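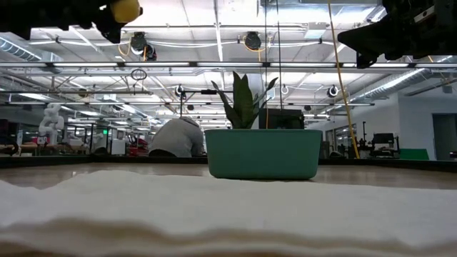
Figure 1. Snake plant in its teal-green planter, with the folded white cloth in the foreground.

Desk Plants in a Shared Workroom
Nyokabi Ogola, term project, June

1. Purpose
My project looked at how to keep a plant on a work table without making a mess of the table. I chose a snake plant because it stands upright, takes up little room and puts up with missed waterings.

2. Setup
The planter has rounded corners and no sharp edges, so it wipes clean easily. I kept a white cloth on the table for drips and dust. Leaves were wiped every Tuesday, one at a time, from the base to the tip – the short ones at the sides are the hardest to reach.

3. Table surface
The tabletop is light wood with a glossy finish. 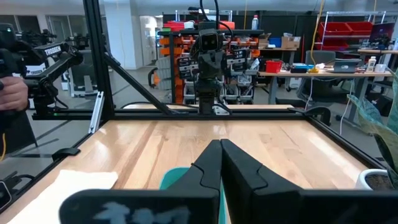
Water left on it overnight can leave a pale ring, so I folded the cloth flat and kept it at a corner where it was easy to grab. Folding it in half twice worked better than bunching it up, and it dried faster if I opened it out at the end of the day.

4. Results
After 3 weeks there were no rings on the wood. I watered twice in that time, which was probably once too many. Soil on the table was a bigger problem than water, mostly from turning the planter. Next term I would like to try a tray under it.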